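Dradus Lab (thread, 23 September 2026)

1/ The Dradus Lab has released a technical report on Nonine, a method for aligning two-handed demonstrations recorded with hand-held grippers. The work was led by Gayan Abeysekara and Arnel Agbayani. A short account of the method and the main result follows.

2/ Background: hand-held grippers allow a person to record manipulation data without a robot present. The difficulty is position. Each gripper has its own estimate of where it is, and the two estimates drift apart over the course of a recording.

3/ For a one-handed task the drift often does little harm. For a two-handed task it does a great deal. If one hand steadies a drawer and the other reaches inside, a small error between the hands teaches the policy a motion that no robot can repeat safely.

4/ Nonine treats the two grippers as a single linked body with a changing offset. Fiducial markers on the devices are read from a head-level view, and the offset is corrected whenever a marker is seen clearly. Between sightings, the method relies on motion data from each device.

5/ The report covers 662 recordings of everyday desk and storage tasks: opening drawers, moving small items, closing lids, passing an object from one hand to the other. Drawer tasks form the largest group, as the front edge gives a fixed line against which error can be measured.
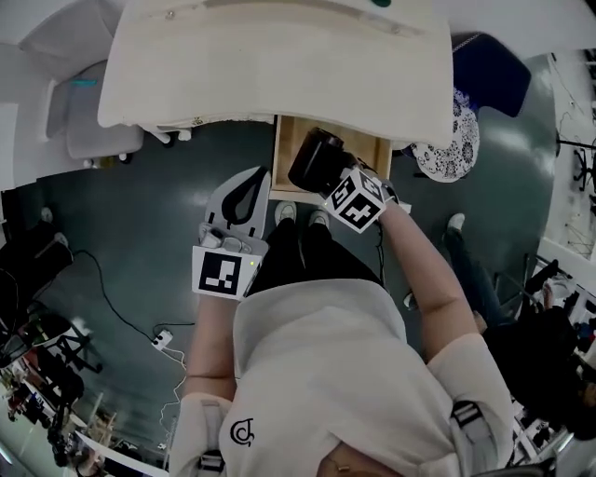

Drawer task with two hand-held grippers, viewed from overhead. Markers are mounted on both devices.

6/ Two marker layouts were compared. A flat tag is light and easy to mount but is lost when the wrist turns away. A cube shows at least one face over a wider range of wrist angles and adds some bulk near the hand. The report gives results for each layout separately.

7/ Main result: of the 662 recordings, 500 met the lab's alignment standard after correction. Without correction, 329 met it. The standard was fixed in December, before the comparison was run, and was not changed afterward.

8/ Most of the recordings that still failed had long stretches in which one device was hidden by the operator's own arm. Nonine has no remedy for this at present. A second viewpoint would help, though it would also make the setup harder to move between rooms.

9/ The correction step adds roughly 9 seconds of processing per recording on an ordinary desktop computer. It runs after the session ends, so operators do not have to wait between attempts.

10/ A note on scope. These figures describe the quality of the recorded data. They do not show that a policy trained on the data performs better. That question is the subject of a separate study using the Macaraeg arm pair — results will be reported when the trials are complete.

11/ The report, the marker templates and the alignment code are available on the Nonine project page. The recordings will be shared through the Fledo archive once the privacy review has closed. Groups that wish to test the code on their own devices should read the calibration appendix first.

12/ Questions about the method may be sent to Gayan Abeysekara. Requests concerning the recordings should go to Arnel Agbayani. Corrections to the report will be posted as replies to this thread.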